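Womel (method)

From the Canthorpe robotics wiki

Womel is a method for training robot arms on kitchen jobs in simulation. It belongs to the family of imitation learning methods – a person steers the arm through a job, the recording is copied and varied, and a policy is trained on the lot. First described by the Hourani group in September, later folded into the Wolten toolkit. Last checked 14 Jan 2018.

Background

Earlier work at Canthorpe used one fixed kitchen and one fixed start pose. Policies learned the room by heart. Move the arm a little to the side and they failed, often before reaching the counter. Womel was an attempt to get more out of a small set of recordings without asking people to sit down and record again.

Method

Three stages. Recordings are cut wherever the gripper opens or closes. The pieces are then replayed in new layouts, each one shifted to fit the object it belongs to. Replays that end in a collision or a dropped object are thrown out, and the rest go to training. No hand labels are used at any stage, apart from the name of the task.

Inputs to the policy are camera views plus joint angles. Depth was tried and dropped, gains were small and rendering took much longer.

Simulated kitchens

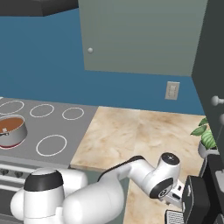 Layouts in Womel are put together from a shared library of fittings and surfaces, with swaps made at load time. Reach is the main limit on what can be swapped. A white arm stretched over a marble counter, with a stovetop to one side and a black appliance at the other, has to pass its elbow over a good deal of worktop, so cabinet depth and counter height are varied only a little. Wall color, stone pattern and cabinet finish are free to change. Burner state is stored per layout, and a lit burner is drawn as a red ring, as under the pot of brown liquid. The policy is not told about it seperately and must read it from the view.

Gripper view

A second camera looks along the fingers. Shows little of the room but a lot of the last few centimeters before contact, which the room view tends to hide behind the arm. Removing it hurt grasping more than any other single change tested.

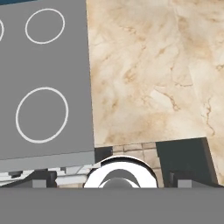
Gripper view in a simulated kitchen, glossy white object between the two fingers.

Shiny objects remain a weak spot. Highlights move as the camera moves, and the policy sometimes closes early on them. Adding random lights helped some.

Results

The released set holds 903 replays that passed the filter. Of these, 775 went to training and the rest were held back. On unseen layouts the full method finished 536 trials, against far fewer for the plain version with no replay step. Most failures were at the grasp – not on the way to it.

Runs on a real arm have not been published. The Wolten notes list them as planned.

Criticism

The filter keeps only clean replays, so the policy rarely sees a mistake being fixed. Once it misses a handle it tends to stay lost. Version 2 adds short recovery clips, but no figures are out yet for for those.

See also

Wolten toolkit
Imitation learning
Domain randomization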